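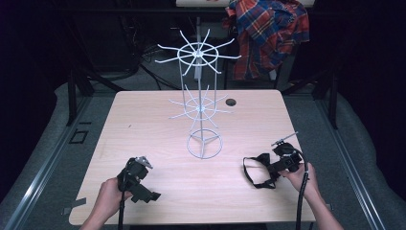
Misaki Nomura wrote the first version of the house rules on one side of paper. The current one runs to nine pages, and she would like it to be shorter.

Nomura looks after working practice at Zamau, a small firm that records people doing shop and household tasks with hand-held grippers, so that robot arms can later be trained on the recordings. Her rules cover how a station is set up, how long a person may work at it and what makes a recording fit to keep. Two other firms, Urska and Mersha, asked for copies in October and now use parts of them.

"Most of it is about the table," she says. "People expect it to be about the software. The software people have their own document and I don't touch it."

The table rules are strict. Nothing goes on the top unless it belongs to the task or is a tool in use. Cables must run down off the front edge, towards the operator, and never across the working area. Any hole in the top has to be written on the station sheet, with its position, as small parts can drop through it and a later reader of the data may want to know it was there. Tape and markers on the carpet are not to be moved without a note.

Display racks have a section to themselves. A wire spinner rack of the kind shops use for hanging goods is hard work with two grippers, Nomura says. The arms are thin, they stick out in all directions, and the whole thing can turn when it is touched.

"A new operator will push at one hook and the rack swings round and another hook catches the strap. So the rule is that you steady it with one hand before you do anything with the other. You don't chase it. If it turns, you stop, let it settle and start that move again."

She was against keeping recordings with a catch or a slip in them, and has since changed her mind. Under the present rules a slip stays in, provided the operator puts it right with the grippers. If the operator puts a gripper down and uses fingers, the take is marked and goes into a separate folder.

"A robot hasn't got fingers to fall back on," she says. "But I don't want those takes thrown away either. Somebody might want to study where people give up."

Working time was the part that caused the most argument. A session lasts 60 minutes at most, with a break of 10 minutes before the next. Nobody does more than five in a day. Urska wanted sessions of 90 minutes and tried them for a while with its own staff. Nomura asked to see the takes from the last part of each session.

"The elbows drop, the grip gets lazy, and then they rush the last few moves. I sent the clips back and said, have a look at these next to the early ones. They went to 60 after that."

Straps must be loose enough to slip a hand out without help. Left and right grippers are checked before each session, opened and closed in view of the head camera, and the operator says aloud which is which. The two tools can carry different tips, and Nomura has known a whole morning's work to be labelled the wrong way round.

She is less sure about the rule on bystanders. At present anyone who walks into view must have signed a consent form, and a take with an unsigned person in it is deleted the same day. Mersha would prefer to blur faces and keep the material. Nomura has said no so far, but the question will come up again when the rules are next revised.

"Blurring is fine until it misses one. I'd need to see who checks it, and how often, and what they do when they find something. If they can write that down in a paragraph I'll read it."

The other job for the revision is Rena, the checklist program that operators tick through at the start of a session. It asks 22 questions, and Nomura thinks several are being ticked without being read. She plans to cut them to 10.

"I did it myself last week," she says. "I ticked that I'd looked at the cables and I hadn't looked at the cables. I went back and looked. They were all right, but still."

Comments (4)

gantry_pete
We do a similar check for left and right but with coloured tape on the handles. Saves talking. Does the saying aloud part get recorded as sound, or is it only for the operator's benefit?

M. Olds
60 minutes is still long if you're holding the things up at chest height. Ours are 40 and people complain about that.

tillyw
Agree on keeping the slips. We binned ours for a year and I regret it.

gantry_pete
@M. Olds what height are your tables? We dropped ours by 5 cm and the shoulder complaints more or less stopped.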